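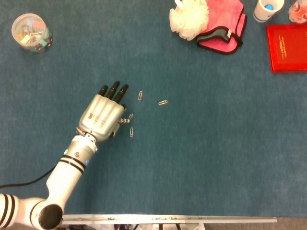
Des trombones sur une moquette bleu canard, à ramasser un par un.

Imprimer cette page | Envoyer par e-mail

Trombones dans la moquette : l'aimant, ça marche vraiment ?

Posté par mimosa_bureau, 18 septembre 2024

Bonjour, une boîte de trombones s'est renversée sur la moquette de mon bureau. J'ai ramassé le plus gros à la main, mais j'en retrouve encore, et certains se sont accrochés entre eux. On me conseille le balai magnétique Fosano, 70 euros. J'ai des doutes, à ce prix-là. Quelqu'un a essayé ? Et l'aspirateur, c'est risqué ?

ploc44
Gardez vos 70 euros. Le trombone ordinaire est en acier, n'importe quel aimant de frigo un peu costaud l'attire. Glissez-le dans une chaussette, passez-le à ras des poils, retournez la chaussette au-dessus de la boîte. Attention aux modèles en plastique ou en laiton, qui ne viendront pas. Pour les paquets emmêlés, prenez-les à la main : en tirant dessus à l'aimant, on peut arracher une boucle de la moquette. Quant au « ramasse jusqu'à 800 g » des emballages, j'aimerais voir ça ailleurs que sur une table lisse.

grandmenage
Moi j'aspire tout et jamais eu de souci.

vieille_agrafeuse
« Jamais eu de souci », moi si. En février, un trombone s'est coincé en travers du tuyau de mon Plovus, 3 semaines d'attente pour la pièce. Si vous y tenez, mettez un collant sur l'embout et arrêtez-vous au premier cliquetis. Une lampe posée par terre aide aussi, le métal brille en lumière rasante. Je n'ai pas testé le Fosano et je n'en ai pas envie.

Commentaires

tilleul : La chaussette, j'y croyais moyen. Essayé, ça va, sauf le long des plinthes.

grandmenage : Mon aspirateur marche toujours.

b_moquette : Et les agrafes ? C'est bien pire.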